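The 15-minute airing rule, and why I have my doubts

Every winter the same advice comes back around, and this January it came from three directions at once. The Malness tenants' bulletin ran it. The hardware store on Donnelly Street had it on a card by the register. Then a reader forwarded a leaflet from Flidia, the ventilation outfit that has been dropping paper through doors all over town. All of them say you should throw your windows wide open for 15 minutes, morning and evening, whatever the weather, and your damp problems will be gone.

I would like to believe it. Opening a window costs nothing, or close to it, and stale indoor air is a real nuisance. But I have lived in enough drafty top-floor apartments to be suspicious of any household rule that comes with a round number and no questions about the house.

Take the basic claim first. Cold outdoor air usually holds less water than the warm air in a kitchen where somebody has just boiled potatoes. Swap one for the other and the room is drier. Fine, no argument there. The trouble starts when the rule gets stretched to cover every room, every wall and every kind of damp. 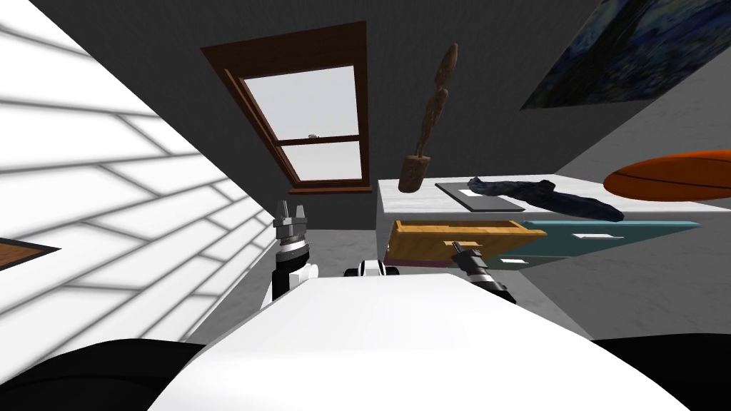 Upper and lower panes in a wood-framed window.

A window with two panes stacked like that, if both of them move, can be opened at the top and the bottom, and the old habit was to do a bit of each. A single pane that tilts in by the width of your hand is a different matter. So is a room with a window at one end and no way for air to get out at the other. The leaflet treats all of these as the same room. Fifteen minutes might be far too long in one and do next to nothing in the other, and on a still, foggy day I would not bet on it doing much in either.

Then there is the question of where the water is coming from. If it is coming from showers, cooking and wet laundry, yes, air the place out. If it is coming through a cracked gutter or a bad patch of roof, you can stand there with the window open until spring. Flidia's leaflet does get to this, on the back, in the smallest type on the page. The front says "100% natural," which I suppose air is.

The leaflet also says that 50 percent humidity is the figure to aim for. I have seen that number before and I don't think it is a bad one as a target. What bothers me is that people then go and buy the cheapest meter they can find and trust it completely. I put two of them side by side on a bookshelf last month. One was an Ustel, the other came with no name on it at all. They disagreed by 5 points on the first day and went on disagreeing all week. I still don't know which one to believe, and I am not going to buy a third to settle it.

Attic rooms deserve their own paragraph, because they get the worst of this advice. Warm air goes up, the sloped parts of the ceiling are often where the insulation is thinnest, and people like to push beds and closets right up against them. Moisture collects behind the furniture where you never look. Pull things a few inches off the wall before you start keeping a window timetable. Look behind them once a month. If there's a dark patch that comes back in the same spot after you have wiped it, that wants somebody on a ladder outside.

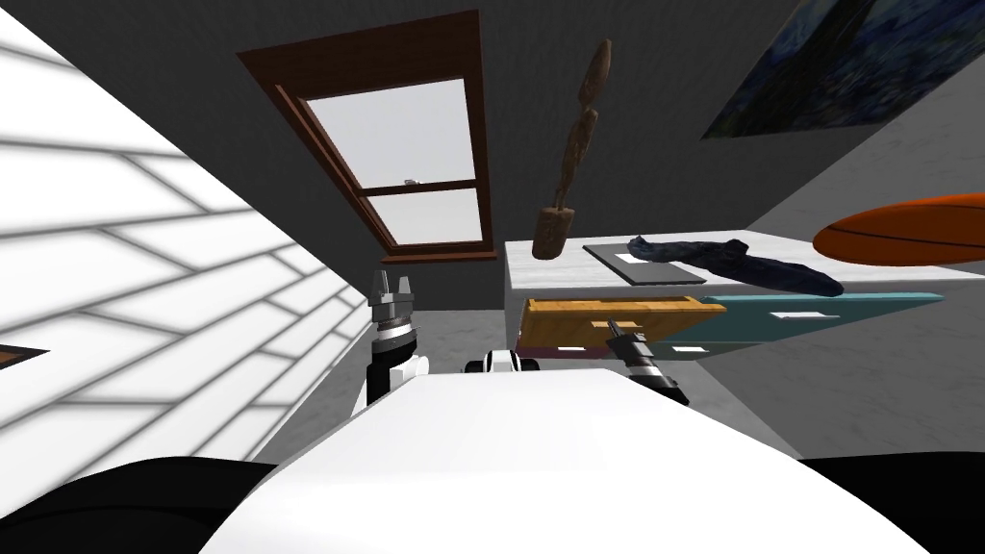

Donnelly Street reader, top floor, wrote in to say that I am being too hard on the rule, that the windows there have been opened twice a day for two winters, and that the black spots on the bedroom ceiling have stayed away the whole time. The same letter mentions, near the end, that the landlord had the flashing redone the first of those winters. I am glad about the ceiling. I would still like to know how much of the credit belongs to the roofer.

As for heating bills, the usual line is that a short blast of cold air loses less heat than a window left cracked all day. That sounds right to me, and I do it myself after a shower. But I turn the radiator down first, and neither the card nor the leaflet mentions it. A thermostat near an open window will call for heat the whole time you are standing there airing.

If you have kept any sort of record this winter, with a meter or just a notebook, send it in. I am more interested in the rooms where it didn't work.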